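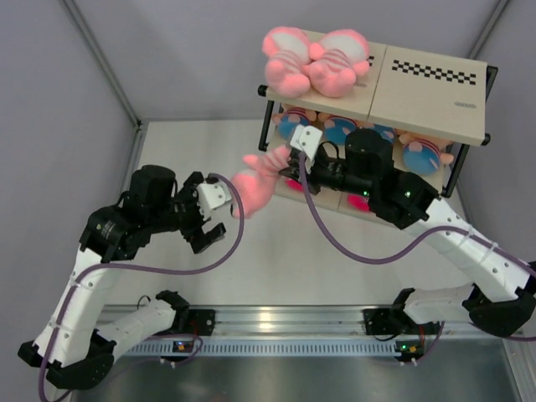 Every few weeks somebody at the shared shop asks me when the arms are going to do something useful, and every time I give a worse answer. So let me try to write a decent one, since I've had all evening to think about it and the glue on my other project is still curing.

My opinion is that a home robot build should have a dumb job. Mine is stuffed toys. Two arms on one rail, a little shelf, and all I ask is that one arm passes a toy to the other. I've been at it for 20 evenings now and I would happily do 20 more!

When I started, I wanted what everybody wants, which was laundry (or dishes, I went back and forth). Lutz Ackermann, who has the bench across from mine at Kendthorpe, talked me out of it over a sandwich. He said to pick something you can drop. I was a bit insulted, but he was right. A plush toy doesn't chip or spill, and if a gripper closes in the wrong spot you get a squashed paw and you go again. I try things with a toy I'd never dare try with a coffee mug.

And soft stuff is hard, people! A wooden block is the same block every time you grab it. A toy sags. Pinch it by one end and the other end droops off somewhere you didn't plan for, and now the second arm has to find it. I spent four evenings just on where to hold the left gripper while it waits, open, for the right one to come over. Too close and they bump, too far and you're handing a pig to thin air. (I call them all pigs. Edeltraud Kuhlmann says they're not pigs.)

The money question always comes up too. I've put $3,000 into this, counting the stuff I bought twice, and yes, a person could buy a very nice vacation with that. But people at our shop have spent more on table saws they use in May and then park under a tarp. I don't see anyone asking the saw guys when they're going to cure something.

What does bug me is the other side, the folks who film one good handoff and post it like the robot butler is coming next spring. I've done it myself - there's a clip of mine floating around with a very cheerful title that I'd like back. One good pass tells you very little. Do 30 in a row with the toy set down a little crooked each time, then come talk to me.

Oh, and tie down your cables along the arm before you do anything else. I left that until week two, and I lost a whole evening to a loop that kept snagging. Leave slack at the elbow, more than looks tidy.

Next up I want to try going the other direction, left arm to right. Edeltraud thinks that should be easy because it's the same thing mirrored. We have a lunch riding on it.

Last updated: May 8, 2022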